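Can I put a metal storage bin outdoors over winter?

Asked by clovska_allotment, 2 December 2020

I've got 3 bags of seed potatoes and a shed that leaks. Would an open metal bin with a board on top do, or will it all rot by July?

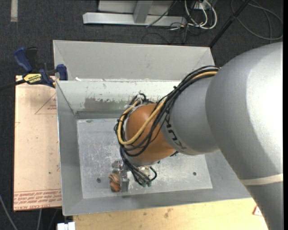

Tanui
92 helpful votes

Potatoes hate frost more than they hate your shed. Metal gets as cold as the night does, so bring them indoors – a spare room is fine. Egg boxes, some light, no heating.

Desby
3 helpful votes

Mine went under the stairs and I forgot them. They did not forget me.

wuvix700

Just fix the shed roof?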